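Open day with two-arm robot demo, what should I expect with a group?

Posted in May by Yiğit Coşkun

Hi all, quick one as I have to send numbers tonight. Our community centre's been invited to the Brirnar open day, the automation one. I've put down 21 people, mix of high school kids and parents. They say there's a live demo with two arms doing food handling stuff. Has anyone been? Is it worth the drive, how long do you stand around for, can the kids get close? Last place we went was a slideshow and a sausage sizzle and that was it.

Gunhild Skov

Went with my lot. Worth it, but go early. Demo runs 60 minutes if people ask questions, less if they don't. Slow to watch — warn the kids. Both arms work at one table, paper top with a blue tape grid, and it's small things getting handled, dishes and little bits of food sort of thing. 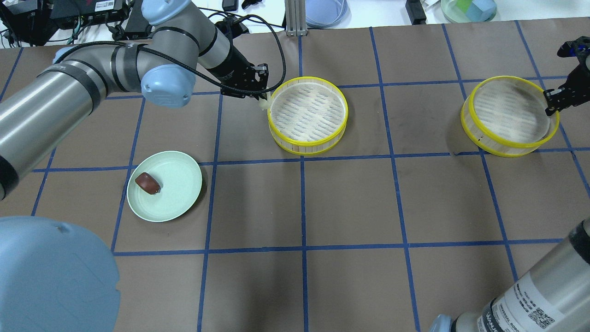

Stand on the long side if you can, the short end is all backs of heads. Parking was 200 metres off and uphill. They let the kids ask the operator anything, mine wanted to know what happens when it drops something (it starts over, apparantly). No touching, there's a line on the floor and they're strict about it. The talk before is skippable, mostly history of the firm.

Best bit was the close-up screen, you get the view from the gripper itself. Ask them to turn it on if it's off, ours was off for the first half.
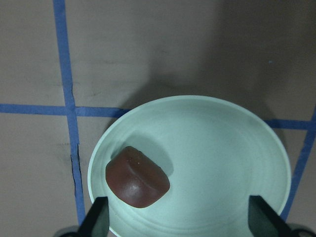
The gripper's view: green bowl, one brown piece in it.

Kids went quiet for that. Parents too. After that they'll let the group pick which dish gets moved next, at least they did for us. Bring water, the cafe queue was silly.

Druller_dad

Its ok. Depends what your after. Mine were bored by half way. There's a gift shop.

Natex

Been twice. Agree on going early, the afternoon one had a crowd of 420 through the building and you couldn't hear a thing. Ask for the Mészáros room and not the main hall — same talk, fewer people. When the arm takes the bowl by the rim get the kids to watch the wrist, most of the cleverness is there IMO.
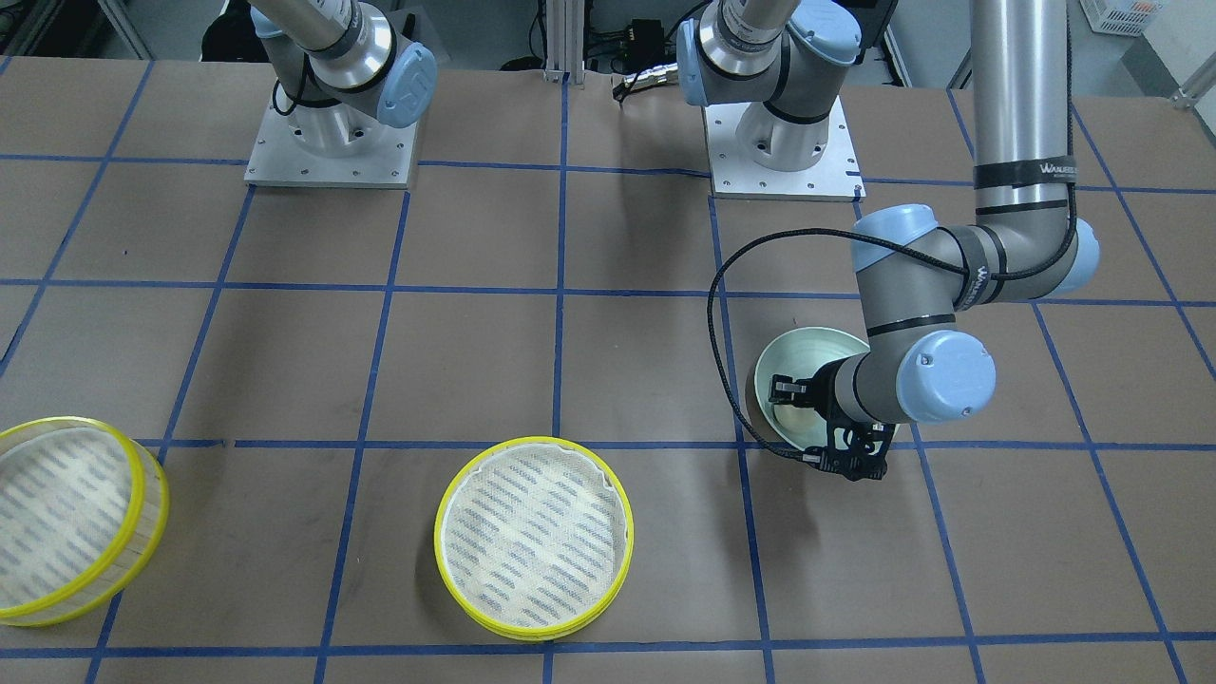 Yiğit Coşkun: thanks, booking the morning then. Does the Mészáros room have chairs? Got two grandparents coming who can't stand the full hour.

Natex: a few along the back wall, ask at the desk and they'll bring more. Lift is past the toilets, not signed very well.

Filed under: Days Out > Science & Tech > Group Visits

Related
Is a factory tour OK for under-10s?
Bus hire for a small group, who's cheap?
Robotics club needs a venue
Open day parking, where do you all go?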